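Granon tabletop set: house rules and notes for people collecting with us

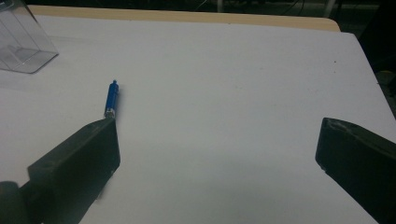 Blue marker and clear box on the white table, gripper open.

Hello! I look after the Granon set, and this file is the bit you should read before you record anything or train on it. It started as a page of grumbles I kept on my desk at Eltham, then Sipho Cele asked for a copy, then the Sernside lot wanted one too, so now it lives next to the data. If you only want the folder layout, skip to the end.

What's in it

2000 episodes of small pick-and-place jobs, all done with the hand-held gripper. Half of them (1000) are pens and markers going into boxes, and the rest is a mixed bag of stationery and kitchen bits. There are 32 task sentences, written in plain English, and every episode carries exactly one of them. Please don't invent a new sentence mid-session, however tempting. Tell me and I'll add it properly.

Setting up the table

Put out only what the task needs. One marker and one box is a perfectly good table, and you don't have to make it look busy.

Give the fingers room. I like the object and its target far enough apart that there's a real journey between them. If the box is so close you could nudge the marker in, move it.

Change the angle of the object each time. We had a whole batch from one Monday where every pen pointed the same way (mine, sorry) and the policy Nghĩa Vương trained on it went to bits as soon as a pen lay sideways. Tip away, tip towards you, diagonal, whatever you fancy, so long as you keep changing it.

Wipe the surface between tasks. Small specks are fine and I don't throw episodes out for them, but sticky tape and pencil scribbles do get noticed by the model, so off they come.

Clear plastic boxes are allowed and I'd love more of them! They're a pain for anything that relies on depth, so tag them "clear" in the notes column.

Starting and stopping

Start with the gripper open and the object in view. Hold still for a breath, then go. At the other end, let go, back off, hold still again, stop. The pauses feel silly but they make the trimming script's life so much easier.

Fingers in view the whole time, please. If they leave the picture the episode is marked "partial" and goes in its own folder.

Dropped it? Carry on and pick it up again, as long as it's still on the table. Those are useful and we mark them "recovered". If it's gone on the floor, stop and mark it "failed". Don't delete failures. I mean it, we've lost good ones that way.

People and tidiness

No faces, no post, no screens with anything on them. Backgrounds can be messy in the ordinary way, and cables and furniture are fine. If a person wanders through, stop recording and ask them before you keep anything. "They probably won't mind" isn't a yes.

Scuffed fingers are normal. Loose fingers aren't, so give both a wiggle before each session and write it in the log. Sernside swap theirs more often than we do and I'm not going to argue about it.

Checking

Somebody other than the person who recorded it watches each episode through, at normal speed. The checker's initials go in the sheet. Munshi (the script, named after nobody in particular) then looks for missing frames and odd timestamps. A pass from Munshi doesn't replace the human look, it can't tell a marker from a carrot.

Known gaps

Nearly everything is on pale tables. Left-handed collectors are thin on the ground. Lighting is mostly indoor and a bit flat, with the shadow of the gripper falling across the work in plenty of episodes. The June batch has two task sentences that mean almost the same thing and I haven't merged them yet.

Layout

episodes/ one folder each
partial/ same again, for the ones above
tasks.txt the sentences
log.csv who, where, finger check, checker, notes

Questions to me or Sipho.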